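Damp patch behind wardrobe, landlord says it's my fault?

Posted by Babar Lodhi, January 14, 2021

Hi all, hoping someone has been through this. I rent a ground floor flat and the back bedroom has an outside wall that faces north. I moved the wardrobe to look for an earring and the wall behind it was black with mould, right down to the skirting board. Two of my coats are ruined and the good suitcase smells like a pond.

The landlord came round, looked at it for all of ten seconds and said I'm not opening the windows enough. I do open them! Not all night in winter, obviously, but most mornings. He wants me to pay for the repainting. Is that right? And what do I clean it with in the meantime?

wogan_side

Sounds like condensation to me. Open a window.

Maureen T

Bit unfair, that. Could be condensation, could be the wall itself, and it matters which before anybody pays for anything. Have a look outside first. Is there soil or a flower bed piled up against the bricks? Is a gutter dripping down that side? Ours was a cracked downpipe and we'd spent two winters being told off for drying socks.

If the outside looks fine, tape a square of kitchen foil flat to the wall (all four edges, really well stuck) and leave it a couple of days. Water on the room side means it's coming from the air, water behind the foil means it's more likely coming through the wall. It isn't perfect but it gives you something to say to him.

For cleaning I use a shop mould spray, gloves on, door shut, window open, and I wipe with old cloths that go straight in the bin. Don't brush it dry or you'll spread it everywhere. Then pull the wardrobe a good hand's width off the wall and leave it there.

Don't agree to pay for the paint yet. Put it all in an email to him with dates and photos, and ask for an inspection. If he ignores you, ring the council and ask for private housing.

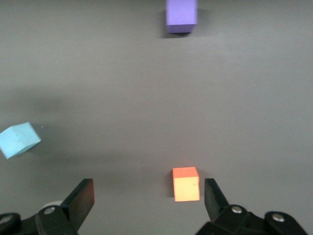
Oh, and the coats - don't bin them until you've tried a dry cleaner. I had a wool one come back good as new, and they only charged me for the one clean even though it went through twice. The suitcase I'd stand open in the sun with a bowl of bicarb inside, come April.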